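Magazine > Features > Automation

Last updated: 04/02/2021

Wuvthorpe opens its handling lab

The handling lab at Wuvthorpe occupies the back half of a former print shop, two doors down from the loading dock. In January the firm opened it to visitors for an afternoon. The program listed a short talk, a demonstration of the Pranent controller and a tour of the test bench. The talk ran long and the tour was shortened.

Pranent is a motion and grasp controller intended for small arms, the kind used for sorting, kitting and machine loading. Agnes Hellström leads its development. Her group moved over from Skitham when that site closed, and brought most of its test procedures along. The controller takes pictures from a wrist camera, estimates where the target is, and plans an approach. It then corrects the path on the way down. Most competing systems at this price take one picture from overhead and commit to it.

The demonstration task was a plain pick and place with foam blocks. Hellström chose it over a parts bin on purpose. A bin hides the cause of a failure, she said, and she wanted visitors to be able to follow the errors.

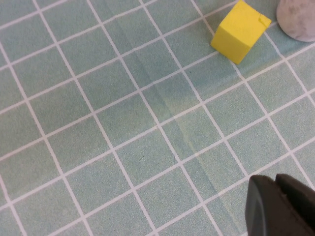 Hellström's main concern is pose estimation at short range. When the gripper is close to the work, its own fingers take up part of the view and the target may be out near a corner. Small errors in the estimated angle then matter more than they do from a distance. A yellow block turned against the white lines of the mat makes the case well enough: an approach squared to the grid would bring the fingers down on its corners. The software has to find the faces of the block and ignore the lines, which are crisp and run across the whole mat around it. Wear is left in as well. The block with the notched corner stays in the set, and the edge fit is expected to cope with it.

The acceptance run is 100 picks with no operator input. Darren Mapplebeck, who runs the bench, keeps the log. He showed run 1093, which had been completed that morning with 2 missed grasps. Both were recorded as late corrections: the controller updated its estimate after the fingers had begun to close. The fix under test is a cutoff that freezes the estimate earlier in the descent. It costs some accuracy on targets that move, and Mapplebeck does not yet have a setting he would ship.

Questions from the floor were mostly about lighting. Pattinasarany, a packaging firm, plans to install the controller on a line with skylights above it. Hellström said soft shadows have caused little trouble, while hard-edged ones are sometimes read as part of an object. Her advice was to fit a shade over the cell before changing any software settings.

Pricing was not discussed. The lab will take sample parts from prospective customers, provided they fit the existing fingers, and will return a test log with them.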